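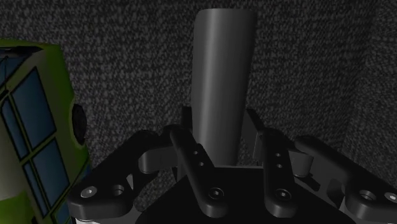
Rhodri Howells

My neighbor Eifion Bevan has owned the same thermos for 30 years, and he would like you to know it. It went with him to the paper mill, to two weddings and once into the lake at Endik, where it stayed for most of an April. He drinks from it still. The lid belongs to some other thermos.

I bring this up since I lost mine again. It was my fourth in 6 years, if we leave out the one I later found in the trunk, under the tent. I'm a grown man with a mortgage and I can't hold on to a bottle.

Somewhere in the past couple of decades the water bottle stopped being a thing you had and turned into a thing you were. Kids at my daughter's school in Fonham trade stickers for them. Grown people at my office carry vessels the size of a fire extinguisher from one meeting to the next, and set them down on the table with a thud that says they plan to speak. When I was a boy we drank from the hose. It tasted like a tire and we went back for more.

I asked Rungnapa Rojanasak about this. She runs the lost and found at the Maddocks bus station and has a back room I'd been hearing about for months. "Umbrellas used to be the big one," she told me. "Now it's bottles, and people don't come for them." Why not? She shrugged. "They come for a glove. One glove! They'll call me three times about a glove."

She let me look through the shelves for mine. I found a very nice blue one with a dent in the same place as my dent and stood there weighing my character. I put it back. Mine was green.

Teguh Sembiring, who used to sell the things at a camping store and now sells boats, thinks we lose them on purpose. A bottle gets a smell after a while. You can scrub it with baking soda and a brush on a stick, or you can leave it on a bus. He says he had customers who bought a new one every spring and always looked a little guilty at the register.

Eifion doesn't scrub his. He rinses it, sometimes. I've had coffee out of that thermos on a cold morning and there were notes of soup.

I bought number five last week. My name is on the bottom in marker, along with my phone number – the old one, as my wife pointed out at dinner.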